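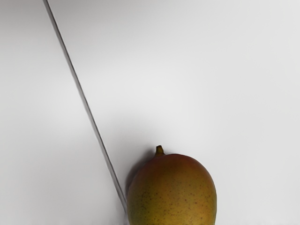
Ripening Mangoes at Home: Bag, Bowl or Windowsill?
Student project report
Vilmos Vass, Food and Households elective, Sulholm
Handed in 2021-06-11

My grandmother kept her mangoes in a drawer with the tea towels, and she was very firm that you never put one in the sun. My aunt in Ruddock lines hers up on the windowsill and is every bit as firm. I have wanted to settle this since I was small, so when we were told to choose a kitchen question for our project I didn't have to think for long!

I bought 20 mangoes from the Urnico market, all from the same crate and all still hard. They were split evenly between a folded paper bag, an open bowl on the counter, a sunny windowsill and the bottom shelf of the fridge. Every evening after supper I pressed each one gently near the stem, smelled it, and wrote down a softness score (my sister did the scoring when I had choir, and she presses harder than I do, so please forgive a bump or two in the chart).
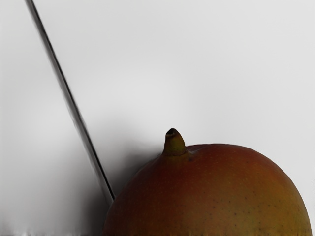

Color was the part I got wrong at the start. I had planned to use the red blush as my sign of ripeness, and my teacher kindly pointed out that the blush has a lot to do with the variety and how much sun the fruit had on the tree. I crossed out the color column and relied on touch and smell from then on, which made the notes much easier to keep.

The bagged mangoes were ready first, after 6 days. The bowl came next and the windowsill was close behind it, though two of the windowsill ones had wrinkled skin on the sunny side and tasted a bit flat. The fridge ones stayed hard the whole time and never smelled of much. We ate nearly everything with yogurt, and the last few went into a chutney that filled a big Velura jar.

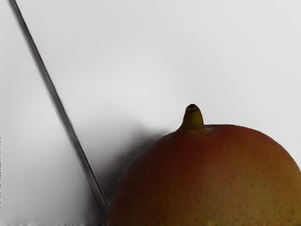
Why does a paper bag speed things up?
Mangoes give off ethylene, a gas that helps them ripen, and the folded bag holds some of it close to the fruit while still letting a little air through.

If I did this again in August I would like to add a banana to one of the bags, and I would keep a thermometer by the window, as our kitchen gets very warm in the afternoon. My grandmother has read the report and says the drawer should have been included.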